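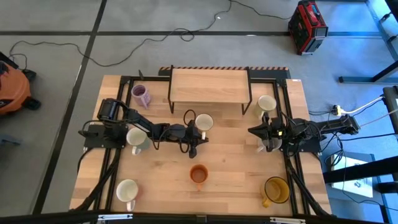
Mojtaba Tabrizi's view was that the stop had worked fine and we were reading too much into one bad afternoon. He repeated it at both review meetings, and since he wrote the watchdog code, his view deserves a fair hearing. I still think he is wrong, and the rest of this section is my attempt to show why.

3. The stop fault

3.1 What happened

The mug-sorting task runs two arms over one table. Each arm has its own controller, and both controllers listen to a supervisor program we call Pluna. If Pluna goes quiet, each arm is supposed to freeze within 18 milliseconds. That number is in our design document and on our poster.

In November, during a long evening session, Pluna hung while both arms were moving toward the middle of the table. The left arm froze. The right arm kept going until its gripper pushed a mug into the left wrist, and then its own force limit tripped. One mug lost its handle. Eylül Gökçe, who had the hand switch, cut power after the contact. She says she was watching the left arm, saw it stop, and assumed the other had too. I would have assumed the same.

3.2 What the logs say

The right controller did get its timeout. It logged the event and then did nothing with it, as the freeze command went into the same queue as the motion commands and had to wait its turn. There were 17 motion commands ahead of it. The left queue happened to be nearly empty.

So the stop "worked" on the left by luck. This is my main disagreement with Mojtaba. His argument is that the force limit is part of the stop system and the force limit did its job. But a force limit needs something to push against, and I don't want that to be somebody's hand.

3.3 Why our tests missed it

We had tested the watchdog 532 times before the fault and reported a perfect record. I was proud of that figure and I now think it is close to worthless. Every one of those tests killed Pluna while the arms were holding still, with empty queues. Daryna Boiko pointed this out in about a minute of looking at the test script. We had it for weeks.

3.4 The fix, and what I don't trust about it

The freeze command now skips the queue. We ran 12 new tests with both arms moving and both queues loaded, and both arms froze every time. The slowest stop was still inside the limit.

Twelve is a small number. We also picked the moments to kill Pluna ourselves, so they are the moments we thought of. A hang is different from a kill, too: in the real fault the program was still alive and holding its network connection open. We faked this by pausing the process, and I am not convinced it is the same thing. Mojtaba thinks it is near enough -- he may be right, but neither of us has shown it.

3.5 Still open

The hand switch cuts power to both arms, but it has a short cord and only one person can hold it. We asked for a second switch and have not heard back.

Nobody has explained why Pluna hung. The log ends in the middle of a line. We updated the camera driver afterward and have not seen a hang since, which proves very little.

The poster still says 18 milliseconds. Until the random-timing tests in Section 5 are done, I have asked for that line to be taken off.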